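Emetia teaches a simulated robot to clear and make a bed by remote control

15/01/2022 – By Heino Jankauskaitė

The small software company Emetia has begun a new round of lessons for its robot arm, and this time the subject is a bed. The arm exists only inside a computer. A person moves it from a distance with a hand controller, the program writes down every movement, and later a learning system tries to repeat the same work without help.

The project has the name Skundel. Its goal is to collect enough good examples of one ordinary household job: to take the loose things off a bed, put them to the side, and then pull the blanket straight. For a person this job needs little thinking. For a robot it is still hard, especially the part with the blanket, which changes its form each time it is touched.

Emetia works from two rooms above a bicycle shop. Two operators share the lessons. One of them drives the arm, the other watches a second screen and marks the recording as good or bad. After 18 recordings they change places, as the company has found that a tired operator teaches tired movements.

The operator can choose between a wide view of the bed and a view from close to the gripper. New operators like the wide view more, but most of the fine work is done with the close one. There the cloth can fill almost everything, and it takes some days before a person learns to judge how far the finger is from the fold.
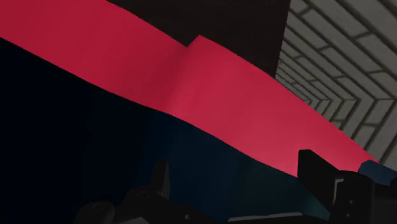 Venckus remarked that the close view is where most of the mistakes are born, that it was the same in the earlier lessons with towels, and that an operator who trusts only this view will sooner or later push the fingers into the mattress. The advice was to stop, go back to the wide view, and only after that close the gripper. It costs a few seconds in each recording, and these seconds are also learned by the machine, so there is some discussion in the company if the pause should be cut out afterwards.

At present the pauses stay in. The engineers say that they prefer a slow robot to one that grabs at the wrong place.

The hand controller comes from Trullero, a maker of equipment for remote work. It is held like a thick pen and it can turn in all directions. When the operator presses the side of it, the gripper in the simulation closes. There is a light resistance in the controller when the gripper meets something, but according to the operators this feeling is not very exact with soft things. A book gives a clear stop. A blanket gives almost nothing, and here the operator must believe the eyes.

Before each recording the program places the objects on the bed again, in new positions. It also changes the folds of the blanket. The starting position of the arm can be changed too, so that the learning system does not get used to one single beginning.
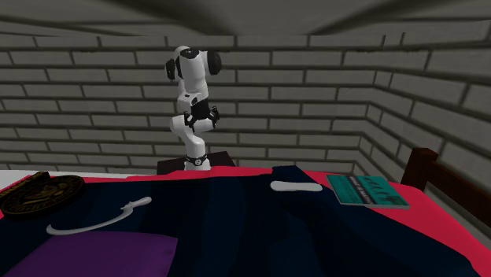 The arm at the far side of the bed, with objects lying on the blanket. Simulation: Emetia

A recording is counted as good only if the operator finishes the whole task without dropping an object to the floor. If the arm touches the wall, the recording is thrown away. If an object is dropped on the bed and picked up again, the recording is kept, and it even gets a special mark. The reason is simple – a robot which has seen only perfect work does not know what to do after a small accident.

The order of the objects is left to the operator. In the first week the company tried to give a fixed order, flat things first and thin things last, but the operators made more errors when they had to remember the list. Now each of them follows a personal habit. One begins with what is nearest to the arm, the other likes to begin with the most difficult object and have it behind.

Thin and curved objects are the ones which take the most patience. They lie low in the cloth, and the fingers must come from above at the correct angle or they take a piece of blanket together with the object. When this happens, the operator has to open the gripper, lift the arm a little and try again from a different side. In one of the sessions the same object needed 13 attempts before the recording was accepted.

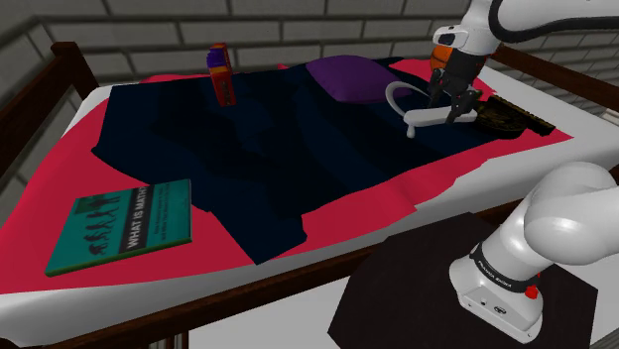

Such a session is not lost time, in the opinion of the company. The failed attempts are stored in a separate folder and will be used later to teach the system to recognize a bad grip early, before the arm has started to move away. This second part of Skundel has not begun yet.

There is also the method of teaching by hand, in which a person takes hold of a real arm and leads it through the movement. Emetia used it in the past for simple tasks like opening a drawer. With a bed it was less comfortable, because the person must lean over the mattress and presses it down with the own weight, and then the cloth moves in a way it would not move for the robot alone. In the simulation this problem does not exist. On the other side, simulated cloth is never fully like real cloth, and how much of the learned skill will survive in a real bedroom is a question that the company leaves open for now.

A first comparison is planned for March. The learning system will then have to do the task alone, first with the same objects that were used in the lessons and afterwards with objects it has not met before. The blanket will be tested separately, with a thicker and a thinner one.

Until then the lessons go on every working day, in the morning and again after lunch. Emetia says it may publish a part of the recordings when the comparison is finished, but no decision was made on which part, or in what form.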